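Prarnon Tischreservierung – Handbuch für Gastronomiebetriebe
Abschnitt 4: Aktionsmenüs anlegen und freischalten

Mit einem Aktionsmenü bieten Sie mehrere Gänge zu einem Festpreis an, der nur in einem bestimmten Zeitraum gilt. Gäste wählen die Gerichte bei der Reservierung oder am Tisch. Voraussetzung ist ein Benutzerkonto mit der Rolle »Betriebsleitung«.

4.1 Menü anlegen

1. Öffnen Sie »Karte« und tippen Sie auf »Neues Aktionsmenü«.
2. Vergeben Sie einen Namen mit höchstens 55 Zeichen. Längere Namen werden auf dem Küchenbon abgeschnitten.
3. Legen Sie die Gänge an und ordnen Sie jedem Gang die Gerichte zu. Ein Gericht muss bereits in der Stammkarte vorhanden sein.
4. Tragen Sie den Festpreis ein und geben Sie an, ob er pro Person oder für 2 Personen gilt.
5. Tippen Sie auf »Als Entwurf speichern«.

Hinweis: Aufpreise für einzelne Gerichte, etwa für ein größeres Steak, werden beim Gericht hinterlegt und nicht beim Menü.

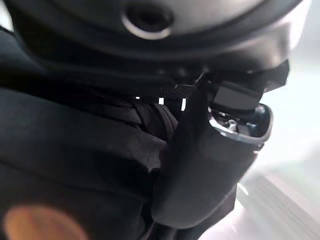
Shanti Solanki: Bei uns stand der Aufpreis zuerst im Menüpreis, und damit haben ihn alle Gäste bezahlt, auch die mit der Suppe. Bitte vor dem Freischalten eine Testbestellung mit und ohne Aufpreis durchspielen.

Die Testbestellung finden Sie unter »Werkzeuge«. Sie löst keinen Bon aus und erscheint nicht im Tagesabschluss.

4.2 Zeitraum und Uhrzeit festlegen

1. Öffnen Sie den Entwurf und wählen Sie »Verfügbarkeit«.
2. Geben Sie den ersten und den letzten Tag ein. Beide Tage zählen mit.
3. Stellen Sie die Uhrzeit ein. Voreingestellt ist der Beginn um 18 Uhr.
4. Begrenzen Sie bei Bedarf die Zahl der Menüs pro Abend. Bleibt das Feld leer, gilt keine Grenze.
5. Tippen Sie auf »Freischalten«.

Achtung: Nach dem Freischalten lässt sich der Festpreis nicht mehr ändern, solange offene Reservierungen mit diesem Menü bestehen. Legen Sie in diesem Fall eine Kopie an und sperren Sie das alte Menü für neue Reservierungen.

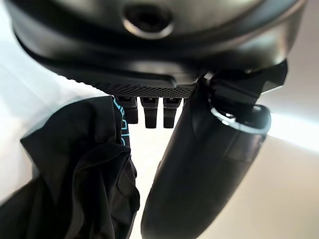

4.3 Getränke einschließen

1. Wählen Sie im Menü »Getränk inklusive«.
2. Markieren Sie die Warengruppen, aus denen der Gast wählen darf. Flaschenweine sind zunächst ausgeschlossen.
3. Prüfen Sie die Steuersätze für Speisen und Getränke. Der Festpreis wird auf dem Beleg anteilig aufgeteilt.

Fehlermeldung 1957: Einer Warengruppe fehlt der Steuersatz. Ergänzen Sie ihn unter »Stammdaten« und speichern Sie das Menü erneut.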